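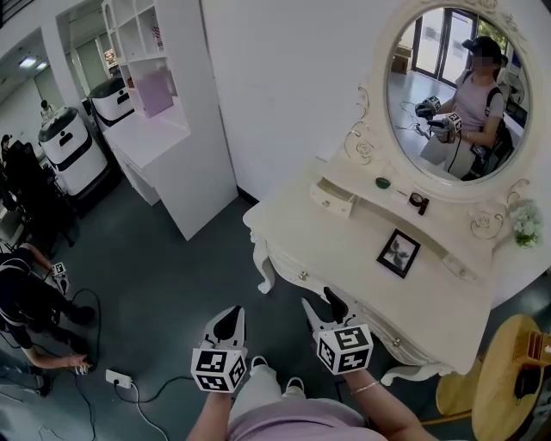 Can Machines Do the Chores Yet? Tidying a Dressing Table
Student project report
Feven Mekonnen and Ruairi Imrie
Supervisor: Marion Menzies

1. What we wanted to find out

Floor cleaning has been handed over to machines in plenty of homes. Most other chores have not. Our project asked how close machines are to doing the small jobs that go with a piece of furniture: closing a drawer, putting a compact back where it belongs, standing up a picture frame that has been laid flat. We picked the dressing table because it is a fair test of fine handling. The objects are small, several of them are round, and there is a mirror behind them.

We split the question into two parts. First, can the job be done at all with a two-finger gripper, if a person is doing the thinking? Second, can a program trained on those demonstrations do the same job by itself?

2. Setup

The demonstrations were done by people using hand-held grippers, one in each hand. Each gripper carries a cube printed with black and white square markers, which lets the software work out where the hand is. The operator wears a cap, a headset and a backpack. The furniture is a cream-white vanity with curved legs and an oval mirror in a carved frame. On top we used a green compact, a black compact, a thin cosmetic stick and a small black picture frame. The artificial flowers beside the mirror stayed in place for all the trials.

The chore had four steps:

Close the small drawer at the base of the mirror.
Move both compacts to the left side of the table.
Put the thin stick next to them.
Stand the picture frame upright.

We recorded 2000 demonstrations in November, shared between the two of us and Jean Tennant, who had used grippers before on the Stinby shelf-stocking project. The program was trained on the Mistdale lab machine. We then ran it on a two-armed robot with the same kind of fingers, 12 trials for each step.

3. Results with a person in control

Every step can be done with two fingers. The drawer was the easiest, a light push with the gripper closed. The compacts were fine once we learned to grip them across the middle and not near the top, where they slide out. The frame took the longest. It lies flat and there is no edge to get hold of, so we ended up dragging it toward the front of the table until part of it stuck out, then pinching it from above and below.

All three of us were slower with grippers than with bare hands. Jean was the fastest. Ruairi dropped the stick often enough that we gave him a separate practice session.

4. Results with the program in control

Drawer: 11 of 12 trials. In the one failure the arm pushed off center and the drawer jammed at an angle.

Compacts: 7 of 12. The green one gave more trouble than the black one. We do not know why and did not have time to test it.

Stick: 3 of 12. The fingers usually closed just above it. A few millimeters is enough to miss something that thin.

Frame: 0 of 12. The arm dragged the frame forward as it had been shown, but it never stopped at the right point. Twice the frame went onto the floor.

In two trials the arm reached toward the mirror and had to be stopped. We think it was responding to the reflection of a compact, but the logs only show the arm path, so this is a guess.

5. Cost in time

Jean's aunt, Marion Tennant, runs the housekeeping side of Gunn, a small guest house, and we asked her what she would want from a machine like this. Her answer was that she would pay for one that made beds and would not pay for one that tidied a table, as a table takes her staff under a minute. Our program took nearly 12 minutes for the whole chore, with failed steps counted.

6. Limits of this work

We used one table, one room and one set of objects. The lighting changed through the day because of the glass door, and we did not control for it. The Cikix software also lost the markers whenever one cube passed in front of the other - those recordings were kept, and they should probably have been removed.

7. What we would do next

Cover the mirror for half of the trials and compare. Record more demonstrations of the frame alone. Try softer finger pads for the stick. Feven has already started sorting the recordings with lost markers, and the cleaned set will be passed on to next year's group.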